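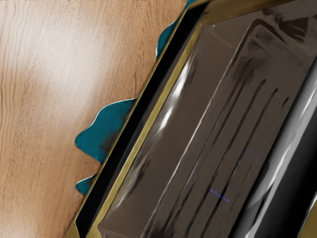

나무 탁자 위의 포장 상자처럼 생긴 물건, 시뮬레이션 화면

집안일 로봇, 이제 살 만한가요?

물결받침
어머니가 혼자 작은 소포 포장 일을 하십니다. 상자를 집어서 옮기고, 주소 라벨 붙이고, 저녁이면 식탁을 다시 치우는 일이 매일 반복됩니다. 요즘 Hidico라는 업체에서 집안일도 되고 작업장 일도 되는 기계를 곧 내놓는다고 광고하던데, 올려 둔 건 거의 시뮬레이션 화면뿐이더라고요. 위에 붙인 것도 렌더링입니다. 저는 솔직히 안 믿는 쪽인데 동생은 7월에 예약이 열리면 바로 넣자고 합니다. 실제로 비슷한 걸 써 보신 분 계신가요? 상자 하나 제대로 집어서 옮기는 수준은 되는지 궁금합니다.

Ottilie Fankhauser
목공 소품 공방에서 일합니다. 우리는 작년에 Gasser 팔을 들여서 포장대 옆에 세워 뒀습니다. 결론부터 말하면 같은 크기 상자가 같은 자리에 놓일 때는 합니다. 하루에 1,000개씩 똑같은 걸 옮기는 곳이면 계산이 나올 수도 있겠지요. 우리처럼 크기가 제각각이면 사람이 옆에 붙어 있어야 합니다. 겉면이 반들거리는 상자는 특히 애를 먹었습니다. 조명이 비치면 모서리 위치를 엉뚱하게 잡아서 한쪽을 눌러 찌그러뜨리곤 했어요. 무늬가 복잡한 천을 깔았을 때도 비슷했고요.
시뮬레이션 영상은 저라면 참고만 합니다. 화면 속 상자는 얼마든지 다시 놓으면 되지만 우리 상자는 한 번 찌그러지면 새로 싸야 합니다. 업체에 물어볼 때는 성공률 숫자 말고 어떤 상자를 몇 가지나 썼는지, 실패했을 때 누가 다시 놓아 주었는지를 물어보세요. Clorudwood 쪽 담당자는 90퍼센트라고 하길래 그걸 물었더니 상자가 한 종류였습니다. 나머지 10퍼센트를 줍는 건 제 일이 되겠더군요.
어머니 댁이면 높이 맞는 작업대하고 라벨 출력기부터 사 드리는 게 낫다고 봅니다. 예약금은 환불 조건을 꼭 읽어 보시고요.

느린컨베이어
안 됩니다. 빨래도 못 개는데 무슨 포장을...

토요일엔쉼
위에 분은 너무 부정적이시네요. 저는 Tarnia 대여로 15일 써 봤는데 빈 상자를 선반에서 내리는 건 꽤 했습니다. 다만 느려요. 상자 하나 내리는 동안 저는 커피를 탔습니다. 테이프 붙이는 건 아예 못 했고 식탁 치우기는 컵 하나 엎은 뒤로 안 시켰습니다. 사지 말고 대여부터 해 보세요. 토요일에 반납하면 하루치를 더 받으니까 그것만 조심하시고요.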